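# Come and cut, clip and hang letters with us

I run the lettering table at the Gradlow craft rooms in Erkstead, and I'm looking for people to join in on Saturday mornings this autumn.
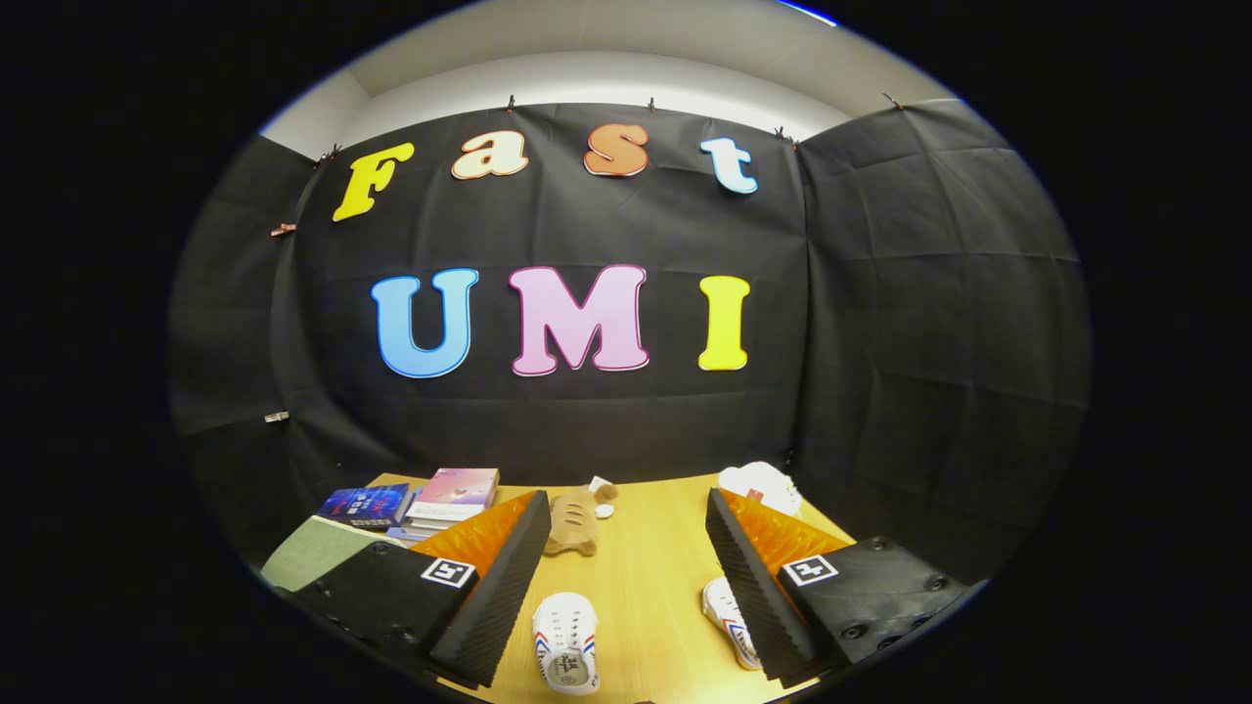 Do I need to be able to draw?

Drawing isn't part of it at all. We have card templates for the whole alphabet in two sizes, so you trace round one, cut it out and give it an outline in a second colour. If you can use scissors you'll be grand, and if scissors are hard work for you, come anyway and do the laying out or the clipping (my favourite bit, to be fair).

What we're making is name backdrops: big cut-out letters on black fabric, hung up behind a table so that people know whose table it is. Black is brilliant for this. Yellow, orange, pale blue and pink all sing out against it, and a fat rounded letter reads from right across a hall. Short words work best, a smaller one on top and a great big one underneath, every letter in its own colour if you like!

We've been asked to do 18 of these for the Driltstead winter fair, and I cannot cut that many letters on my own without losing the use of my thumb. So I'm after helpers for:

- tracing and cutting
- outlining (steady hand, or a relaxed attitude to wobbles)
- spacing the words out on the fabric before anything gets fixed
- hanging, with small clips along the top edge
- ironing, if there is a person alive who enjoys it. Creases are a constant battle and I mostly lose

Sessions start at 10 and finish by half twelve. You don't have to come to every one, though three or four would be a real help, and please do the first if you can as that's when I go through the templates. There's room for eight at a time. Over-16s, please, or younger if you bring a grown-up who'll also pick up some scissors.

It's unpaid, I'm afraid, but tea and cake are covered, and Sastry Fabrics are giving each helper a remnant bundle to take home. You can also make a backdrop of your own once the fair ones are finished. I can put £33 towards travel for anyone coming in from Driltstead for the whole run, just keep your tickets.

To join, drop a note in the Gradlow letterbox or ask at the front desk for the lettering list. Tell me which mornings you can do, whether you're left-handed (I've got two good pairs of left-handed scissors to save for you) and what word you'd put on your own backdrop.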